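Early Years Resources Forum > Equipment and Materials > Tabletop and Literacy

Topic: Coloured plates as sorting trays for foam letters (Cyrillic set)

Branby_Saturday_School
Member
Posted: Feb 9, 2021

Good afternoon. I should be grateful for the views of other settings on the following matter.

Our Russian language group for four- and five-year-olds meets for 90 minutes each week. We have a bag of foam Cyrillic letters, 38 in total with the duplicates, and until last term they were tipped out on the carpet. Pieces were lost under the radiators and the children spent more time gathering than reading. We now propose to work at a table, with plates serving as sorting trays.

The plates under consideration are round and low, with a raised rim, and were purchased from Grokell in pale colours. One point on which I would welcome comment is the rim of the plate. It has thin ridges running round it, visible on the left side in the photograph, and I am uncertain whether these will collect dirt once small hands have been at work. The pale mint colour does at least show marks readily.
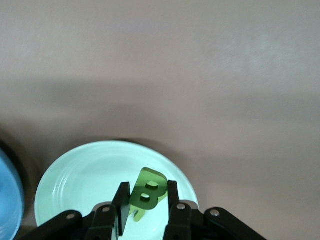 Mudley_Nursery_Office
Senior Member
Posts: 2,997

Thank you for raising this. We have used ridged plates for bead and button work for several years. The ridges are not a difficulty provided that the plates are washed with a soft brush and not merely wiped. A cloth passes over the top of the grooves and leaves the residue where it was.

Our policy, however, is that tableware is not to be used as teaching equipment. A child who is taught on Monday that a plate holds letters will reasonably expect the same at lunch. We purchased shallow trays for the purpose and have had no cause to regret it.

Branby_Saturday_School
Member

I note the point about tableware. Our group does not serve a meal, only a drink and a biscuit on paper napkins, and the plates would be kept in the letters cupboard. I accept that a full-day nursery is in a different position.

Bravo_Bilingual_Playgroup
Member

With respect to the previous contributor from Mudley, we take the opposite view. Children know what a plate is for, and that is the reason it works well as a container: things go on it, and they stay on it. Our parents can also repeat the activity at home without buying anything. We have simply marked the underside of each plate with a permanent pen, and they are never taken through to the kitchen.

May I ask how the letters are to be sorted? If it is to be by colour, please consider whether the children will be looking at the letter at all.

Mudley_Nursery_Office
Senior Member

Marking the underside assists the staff. It does not assist the child, who sees only the upper side. I do not wish to labour the matter and each setting must decide for itself.

I do agree with the question about colour.

Branby_Saturday_School
Member

Sorting by colour was the original intention, and I attach a photograph of the table. The plates are set close together, with the beige one at the top and the green and blue beneath it, so that a seated child can reach all of them. A number of letters are out on the left.

It will be seen that the green letters have a plate to go to, whereas the red Ч and the yellow к do not. I had thought of using the beige plate for any letter without a match. 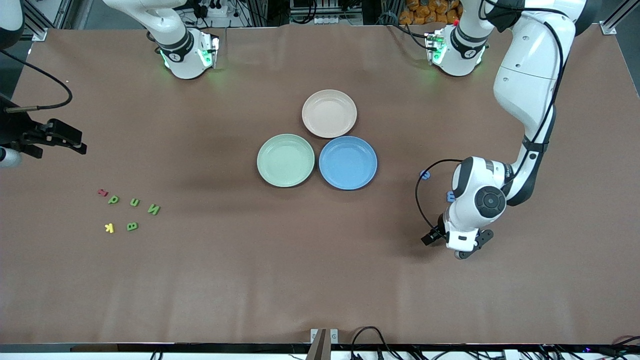 Bravo_Bilingual_Playgroup
Member

Thank you, that is most helpful. I would make the following observations.

Firstly, the green letters include р, п, в and И. A child sorting by colour would put all of those on the green plate and be entirely correct, and would have learnt nothing about any of them. We would suggest vowels on one plate and consonants on another. Of the letters I have just listed, only the И is a vowel, so a larger selection would be needed.

Secondly, your И is a capital whereas the р and п are lower case. We found that mixing the two confused our youngest children considerably. We now keep them in separate bags.

Thirdly, the р will be read as an English "p" by any child who is also learning to read at school. We give that letter a session to itself.

Grokell_Lane_Preschool
New Member

I hope I may join the discussion (we have no connection with the supplier, despite the name).

I would defend colour sorting as a first step. Our three-year-olds cannot yet tell п from И, but they can certainly find green, and they handle every letter in doing so. The adult says the sound as each piece is put down — no more than that is asked. We begin in the autumn with colour and move to sounds in March.

I would also recommend leaving a wider gap between the plates. Where they almost touch, the letters are pushed from one to the next and disputes follow.

Bravo_Bilingual_Playgroup
Member

For three-year-olds I would concede the point. The original enquiry concerned children of four and five.

Branby_Saturday_School
Member

I am obliged to all who have replied. We shall begin with vowels and consonants, use the green and blue plates only, and place them further apart. The beige plate will hold the letters waiting to be sorted. The capitals will be taken out beforehand and a washing-up brush has been added to the order.

If any setting knows of a supplier of lower-case Cyrillic letters sold separately, I should be glad to receive the details by private message.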